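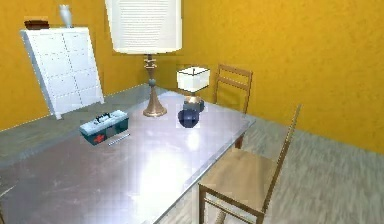

A lamp with a white shade on a metal-topped table.

Fluvmont council backs grants for home wiring checks

Category: Local News > Housing

Owners of older homes in Fluvmont will be able to claim money toward an electrical inspection starting in June, after the town council approved the plan at its evening meeting.

The grants will cover up to 70 percent of the cost of a visit by a licensed electrician. Homes must be at least 40 years old and lived in by the owner. Town records list 3,331 houses that meet the age rule, and 2,079 of those have had no electrical permit on file since they were built.

The council voted after a report from the town fire department on house fires over the past 7 years. The report said old wiring, overloaded outlets and damaged cords came up again and again, and it asked for more inspections in the Gill and Cumurgate neighborhoods, where much of the housing is oldest.

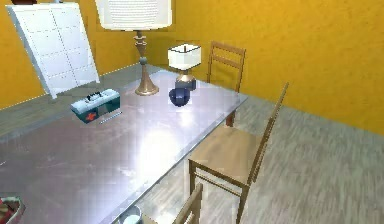
Renters cannot apply on their own, but landlords with a single rental house may be added next year if money is left over. Two council members voted against the plan, saying repairs should be covered as well as inspections. Under the current rules, any repair work is paid for by the owner.

Application forms will be at the town hall front desk and the Lurent Street library. The town expects to answer each request within three weeks. Residents who smell burning near an outlet or see a switch plate turning brown are advised to shut off the circuit and call an electrician.

More in Local News
Lurent Street bridge down to one lane until fall
Cumurgate pool to open with shorter hours
School board delays vote on bus routes
Water main work moves to Gill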